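About Grirnska

Grirnska programs and integrates two-arm robots for tabletop handling work. The company has operated from its site in Nuditz since it was formed, and it runs its own test floor there. Customers are mostly small packaging and sorting shops.

The test floor was open to visitors on 2020-09-29. Tabletop handling was demonstrated on the Ifans cell. 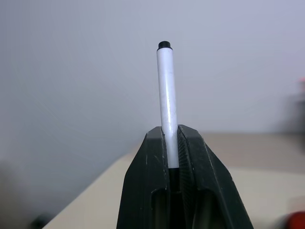 Tabletop handling, Ifans cell.

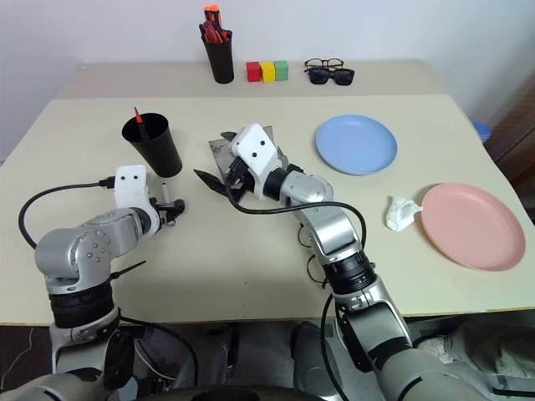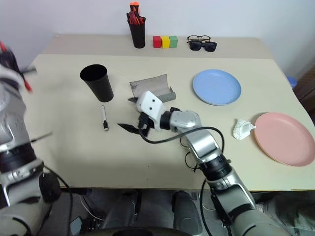 Visitors could follow each run from the front of the cell and read the motion log on a separate monitor. Registration closed in August with 283 names on the list, and groups were admitted in 2 sessions. Questions mainly concerned changeover time, operator training and how the software handles a missed pick. Written answers were sent to all registered visitors and are available on request.

Ifans is the hardware side of our work: arms, fingers, wrist cameras and mounting. Derkier is the control software. It plans the motion of both arms, checks for collisions between them and logs every grasp attempt. Release 7 is the current version and is installed at all customer sites under a support contract.

Before a release goes out, it must complete 3035 logged grasps on our own floor. Failures are sorted by cause and kept with the release notes.

Open days are held once a year. Individual visits can be arranged outside those dates for companies with a specific part or process to test. Send sample parts and a short description of the task at least two weeks ahead. Safety shoes are required on the test floor. Parking is behind the building, entrance B.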